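Kollex Planner 4 review: good planner, so-so everything else

Been using Kollex Planner for 20 days now, swapped in for our old in-house stack. Quick notes while it's fresh. Paid for our own licence, no freebies.

Install

Easy. Package, key, reboot. Robot model loaded first try, gripper had to be added by hand. Docs for that bit are out of date, go straight to the forum thread by Ogundipe, much clearer.

Planning

Best part by a mile. Paths are smooth, no more wierd elbow swings over the table. Replans when you drag the goal and doesn't choke. You can set a soft ceiling on wrist height, which we use constantly for low stuff on plates. Cartesian approach from straight above just works. Sideways approach, less so. Fails with error 3721 and no explanation. Fatima Haruna found that loosening the tilt limit clears it most of the time. Should be in the manual.

Perception add-on

Separate purchase, grumble. We run it on a taped grid, blue tape on brown paper, so we can check reported positions against squares by eye. Very handy, do this whatever software you buy. Plates: fine. Pale things on pale plates: edges wander. Food wedges: it finds them but guesses the orientation, and you don't want a guess when the fingers are coming down over something soft.
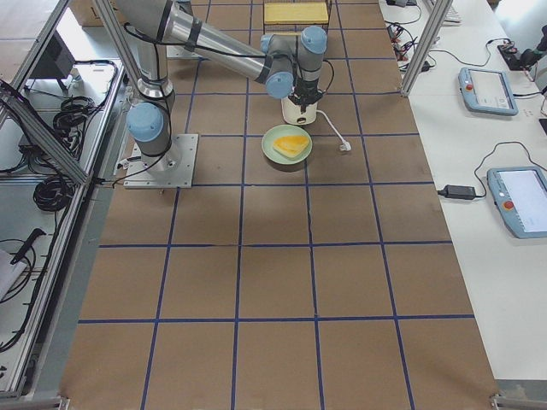
Tooling

Mixed. The log viewer is great, scrub back and forth, see the planned path and the real one overlaid. Export is slow. The scene editor has no undo. None! Deleted a whole collision set in May and had to rebuild it from a backup. Also cables are not modeled at all, so you pad the wrist with a fat box and live with it.

Two arms

Supported on paper. Needs a second license and both controllers on the same clock. Timing drifted on us untill we dropped the update rate to 50 Hz. Solliven handles this better, if two arms is your main thing look there first.

Support

Replies same day, mostly. Polite. One bug fixed in a patch, one still open.

Versus Dilleo

Dilleo is cheaper and the editor is nicer. Planner isn't close though. Went back to it for an afternoon and the elbow swings were back too.

Verdict

4 out of 5 for the planner, 3 for the rest. Renewing the base license, not the perception add-on. Will update if they add undo.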